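# Worow Bear Cape and Hood, Adult Sizes

I've been selling fancy dress for a good few years now and I still get silly about a new cape arriving. The Worow Bear is my favourite of the winter lot, and I've kept one back for myself (sorry, it's the last of the first batch in large!).

It's a full-length hooded cape in brown fake fur with round ears, a soft black nose on the brow of the hood, and two big paw mitts that clip to the cuffs so you can drop them when you want to pick up a drink. I wore mine for an entire evening at my sister's do and only got too warm once, by the buffet. Bovach make the lining, same as on the wolf we had last February, and it slides over a jumper nicely.

## Sizes and bits

- Small/medium: up to 165 cm tall
- Large: anyone taller, and roomy across the shoulders
- Weight: almost 2 kg, so you do know you've got it on
- Fastening: one hook at the neck, two poppers lower down
- In the bag: cape with hood, pair of paw mitts, spare popper

Trousers and shoes aren't included. I'd go for plain brown leggings, or the Dernari furry boot covers if you want the whole bear.

## Price and hire

It's £47 to buy. If you're kitting out a panto or a school play, ask me about hire, as I do a better rate on groups. Kjell Moen took a whole family of bears off me for his village show and they came back in lovely condition, bar one ear, which I've sewn on again.

## Looking after it

Cool hand wash, then hang it over a door and leave it alone. Please don't tumble dry! The fur goes into little knots and there's no getting it back. A pet brush is brilliant for tidying it up between outings, and the mitts keep their shape best if you lay them flat in a drawer with a bit of tissue inside. 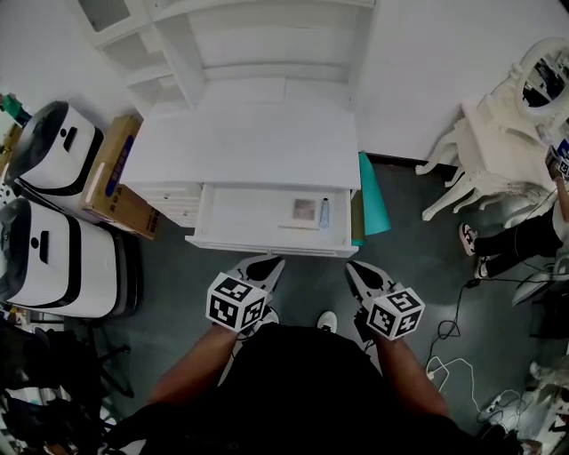
*White cabinet, middle drawer pulled open.*

## Postage and returns

I post on weekdays, and it goes out in a big soft parcel that won't fit through a letterbox, so pop a safe place in the order notes. You can send it back unworn with the tags on. The Hosseinzadeh face paints we sell alongside it can't come back once the seal's broken, but the dark brown is gorgeous for a nose and whiskers and it comes off with soap.

Not sure on size? Message me your height and what you'll be wearing underneath and I'll tell you which one I'd pick.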